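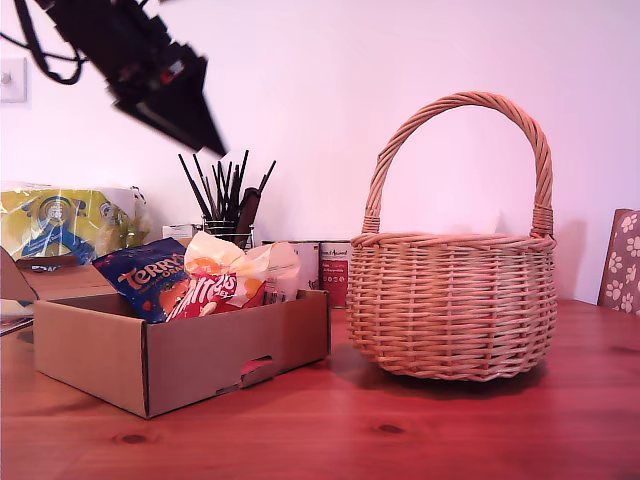
The snack box and the basket on the work table, arm moving.

Cluvon writes handling rules for robot arms that work with ordinary household goods. We started in Posstead with 2 people and one table, and we still try every rule at a table before it goes in the book.

The current rulebook, dated 8/4/19, has 263 entries. Most are short. Hands stay off the table while the arm is moving. Soft packets are approached from above, at reduced speed. Anything that belongs to the room stays where it is and is logged before the run starts. A run that breaks a rule is stopped and written up, even if the item was not damaged.

Members get the full text and the July changes by mail. Our Irstead office answers questions about wording.
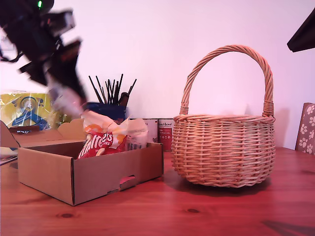 Hye-jin Bae told us the speed limit for soft packets was the rule her team argued over most, and that they would now keep it even if we dropped it. It is entry 9, and there are no plans to change it.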